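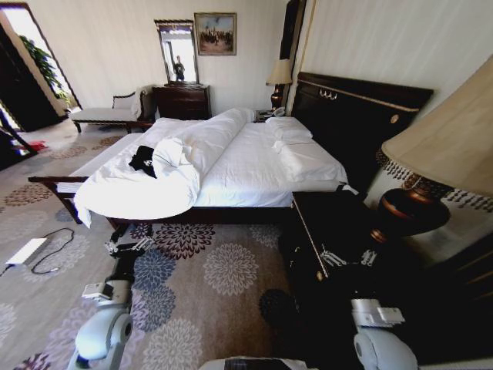 Bedroom set, duvet still in a heap. Right gripper at the front of the nightstand, left one down by the footboard.

Tranodstead bedroom sessions, April

Quick page so people stop asking me in chat. We had the hotel-style room for bed making, drawer opening and picking clothes up off the bed. Total for the month is 3389 episodes kept, 127 thrown out. Most of the throwouts are from the first Monday, when the left wrist stream kept dropping and we didnt catch it till after lunch. Abhishek has the list of bad ones, ask him before you train on anything from that day.

Operators were Sanaa Tahiri and Othmane Kettani, swapping every 24 episodes. Atieno Minja did the labels. Resets took longer than the demos, about 4 minutes for a full bed.

Only one picture up so far, rest to follow when I get them off the Zullotcombe drive.

Notes to go with it:

Duvet – start state is always messy, never the same mess twice. Bunched lengthwise is the hard one. Pillows stay stacked at the headboard for this task, don't move them.

Black cloth item on top of the duvet – label is "small garment", not "shirt" or "towel". Atieno fixed the old ones.

Nightstand drawer – dark glossy front, lots of reflections off the wood. Depth gets patchy there. If your policy misses the drawer check that first.

Lamp – the big one with the fringe. It blocks a good part of the right side from the head camera. We left it in on purpose, real rooms have lamps.

Carpet – busy floral pattern, segmentation hates it. Othmane wants a plain carpet set to compare, not scheduled.

Mirror on the back wall – there's a person in the reflection, small but there. The person filter flags these, so use the Skevia config with the mirror mask on or you will loose half the set.

Next room is the Fawzy kitchen. Same file naming, same instruction text format – one short sentence, no periods.

Wrong labels go to Abdelkrim Benmoussa, with the episode number please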